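How to Track Down a Slipped Cup (Without Blaming the Gripper First)

Posted 31 December 2020 by Marjatta Niskanen

When a mobile arm drops a cup, the first thing you hear is that the fingers need new pads. I have sat through that conversation 14 times at Matthorpe and bought pads after most of them. The pads were at fault in 3 cases. What follows is the procedure I use now, written for the Nurkent arm on the Plemine base, though most of it applies to any two-finger gripper.

1. Stop the arm before you touch anything.
Use the red button, and leave the software pause alone. The pause holds position but keeps the fingers powered, and in June that cost Iker Urquijo a bruised thumb when a queued command went through. Wait for the base light to go out. If the cup is still in the fingers, leave it there.

2. Save the log.
The controller overwrites its buffer on restart. Copy the whole folder to a stick and note the fault code. Ours is nearly always 912, which the manual calls "grasp lost". I don't put much faith in that. All 912 tells you is that finger width changed faster than the controller expected, and a soft cup giving way under pressure will set it off just as well as a real drop.

3. Go back over what the head camera had in view.
People skip this one. The kitchen task is to bring used cups and mugs to the sink and leave them there, and the planner picks its target long before the wrist camera gets close.

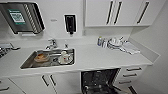
Check which object the planner had selected and whether the label stayed on it from one frame to the next. Sumathi Mudaliar found two runs where the label hopped from a mug to a glass while the base was still rolling, so the grip force was set for the wrong material. No pad on earth fixes that. Pay attention to shiny things as well. Steel and chrome give our depth sensor trouble, and the vendor's claim that the last update cured it does not match my logs.

4. Compare commanded and measured finger width.
Plot both on one chart. If they part company before contact, suspect the drive belt. If they part company after contact, suspect the cup, the force setting or the approach angle. A thin plastic cup needs the lowest force setting you have, and the default profile is not the lowest, whatever the menu says.

5. Look at the wrist view for the approach.
You want to know where the fingers were against the cup and what was close by. A cup on its side is the awkward case. It tapers, so parallel fingers tend to push it along toward its narrow end, and a table rail leaves little room to come in low.

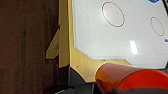
Wrist camera: orange cup on its side over the corner of the air hockey table, gripper finger at the bottom.

6. Repeat the grasp by hand, at low speed.
Set the speed limit to 14 percent and jog the arm through the same approach with a second person on the stop button. Toshiko Nishimura does this with me. Keep your hands out of the space between fingers and rail - that is a pinch point even at low speed.

7. Change one thing, then rerun.
Force first, angle second, pads last. Zihan Dong prefers to change all of them at once and call it fixed when the fault stays away for an afternoon. I have seen too many of those faults come back.

If code 912 returns after all of this, send the saved folder to Lu along with the chart from step 4. Expect to be told to replace the pads.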